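About Plelley

Reading time: 3 minutes

Most sports outlets will tell you they were founded on a love of the game. Plelley was founded on an argument about a press release. Comfort Boateng was working a radio desk in Accra when she was handed a page of praise for a club chairman and told to read it on air as news. She asked who had checked it. The producer said it came from the club, so it must be right. She read it, and she still brings it up.

Plelley is a sports media review. We cover the people who cover sport: commentators, pundits, station owners, the talk shows that run from breakfast until the callers get tired. Our field is Ghana first and the rest of West Africa when we can afford the bus.

What we doubt

We doubt exclusives. An exclusive in this business often means one person made one phone call and three others were too polite to make the second. We doubt transfer fees with no paperwork behind them. We doubt any tribute in which a presenter thanks his boss in the same month his contract is up for renewal. Some of those tributes are sincere, and we print those too, once we've asked around.
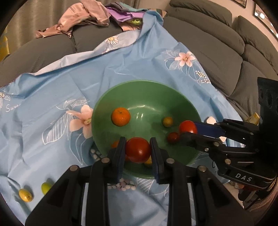 We also doubt audience numbers. A station that claims to be the most listened to in the country should be willing to say who did the listening and who did the asking. When we wrote to 5 stations in January asking for their method, 2 replied, and one of those replies was an advertising rate card.

Readers should doubt us as well. We've been wrong. Our second issue said a commentator had left the Desuvo evening show when he was only on leave, and he phoned in live to correct us. The correction ran on our front page, at the same size as the mistake.

Who pays

Subscribers, mainly. The first print run was 100 copies and plenty came back. We now print 1000, and the online edition is free after two weeks. We took money once from Flalla, a sportswear shop, and stopped when their manager wanted to know what we'd be saying about a presenter who wore their shirts. We don't take advertising from clubs, federations or betting companies. People tell us this is a poor business plan and we have no evidence against them. 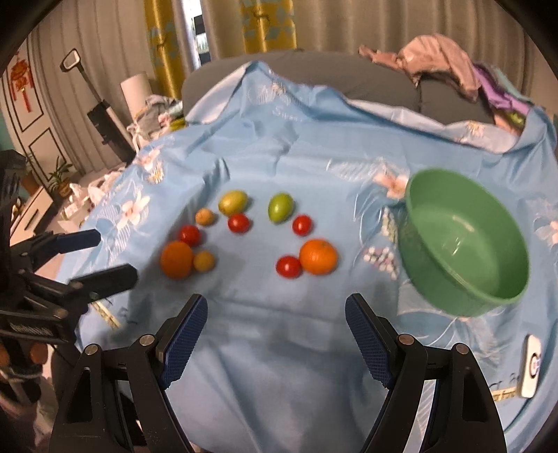 Who we are

Comfort Boateng edits. She spent years in radio before this and won't review anyone she has shared a studio with, so a fair amount of the work falls to other people.

Nii Osei writes the Monitor column, which means he listens to full match commentaries with the team sheet in front of him and marks every wrong name. He came from Sosa, a results service that paid by the scoreline. He doesn't believe in natural talent behind a microphone. He believes in preparation, and says he can hear when it's missing by the first throw-in.

Everyone else is freelance and paid on publication. We don't offer "exposure" and we'd like to see it retired as a word.

Writing to us

Send tips with something we can check. "Everybody knows" is not a source. If we've got you wrong, say which sentence.

Comments (3)

kojo_leftback: You say you doubt everybody, but the Monitor column has been soft on the Desuvo team all season. Is that because of the leave business?

Nii Osei: Go back to the last one. I marked two wrong scorers and a goalkeeper who had been substituted. If that's soft I'll try harder.

Esi: Came for the piece on phone-in shows and can't find it. Is it print only?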